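Laundry & Closets > Small Spaces > One basket or two? (settle this for us)

sokol_a
Joined: May
Posts: 19

My husband believes all clothes are the same clothes. Everything goes in one hamper, and on wash day I get to stand over it and sort his gym shirts from my sweaters like I'm panning for gold. I want two containers. He says two containers is how it starts and next thing you know we own a label maker. We have a closet-sized laundry nook and a shelf 30 inches wide. Who's right?

drevley_dave
Posts: 1,867

He is. One basket. You sort at the machine because you have to handle every piece anyway to check the pockets. Two baskets just means two places for a sock to hide.

Jozefina H.
Posts: 212

Dave, you've been saying this for years and by your own admission you own one color of shirt.

Two containers, and make them different on purpose. If they match, he will use whichever is closer and tell you he thought that was the system.

drevley_dave

Two colors. I have a gray one for weddings.

svet_maly
Posts: 88

Agree with Jozefina on different containers, but check they both have holes. I kept damp towels in a solid storage tub for a summer and I'd rather not go into it.

sokol_a

Svet, how solid is solid? I have a plastic bin left over from the move that I was hoping to use for free.

svet_maly

No holes, with a lid. The lid was my idea. Leave yours open and only put dry things in it and you'll be fine.

stepanka_k
Posts: 340

Shallow bin for darks, perforated basket for everything else. I got my sister onto this and she's stopped complaining, at least about laundry. The shallow one matters because it fills up fast and you have to run the load. With a deep hamper you can ignore the problem until you're out of pants.

Different colors help too. Something like this: 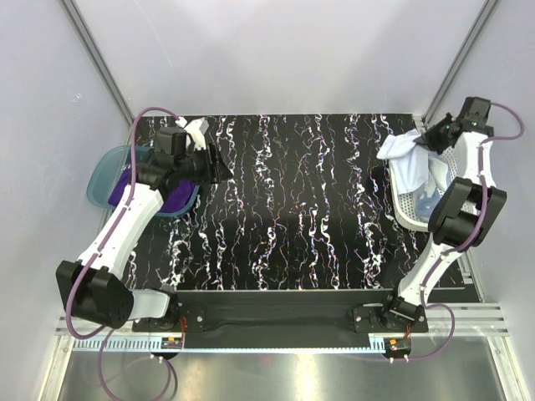
Photo: Zorent / used with permission

Dark purple in the teal-blue bin on the left, light blue in the white basket with the holes. Even a husband can follow that.

drevley_dave

That's one piece of laundry per container. Of course it works. My one-basket method also works great with two items.

stepanka_k

You'd wash them together, Dave.

drevley_dave

On cold. Yes.

Jozefina H.

I like the white one. The light blue is already hanging over the rim though, which is how mine looks all week. Nothing in my house has ever gone fully into a basket.

sokol_a

Showed him the thread. He would like it noted that he's on Dave's side, and also that he'd want the teal one. So I'm counting it as a yes. Will the bin and a basket both fit on a 30 inch shelf?

svet_maly

Measure at the rim, they get wider at the top. Ask me how I know.

drevley_dave

One basket would fit.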